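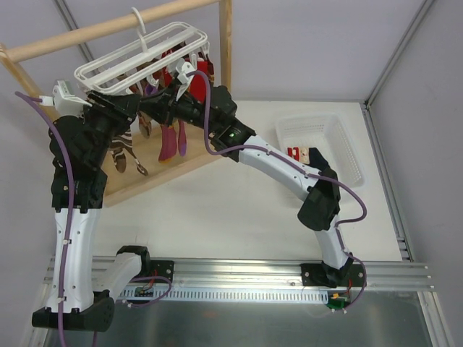 The two-arm laundry bench at the Ahn lab in Zorkumdale, with the sock hanger on its rack.

I had been promising myself a trip to the Ahn lab ever since Rongrong Yu wrote to me about it last winter, and in July I finally got on the early train (with far too many sandwiches) and went. What a lovely bunch of people they are! Myung-ja Moon met me at the door and had me in front of the sock bench before I'd even put my bag down.

The project is called Carnari, and the question behind it is how much a pair of arms can learn about soft, floppy things just from being guided by a person. Rongrong and the others recorded 2105 demonstrations of hanging socks on a clip hanger, and then — this was the part I kept asking about — they trained one version on the whole lot and another on only 1000, picked so that awkward starting positions turned up more often. The smaller set did nearly as well, and better with socks that had landed crumpled in the basket. Myung-ja thinks the variety matters more than the sheer amount, though she was careful to say they have only tried it on this one bench.

I stood there for about 20 minutes with my nose practically on the rail, watching how one gripper minds the top of the hanger while the other works lower down. It's slower than my grandmother was, but I found it hard to walk away.

We had lunch at Budomham, just down the hill, and talked about towels, which they want to try next.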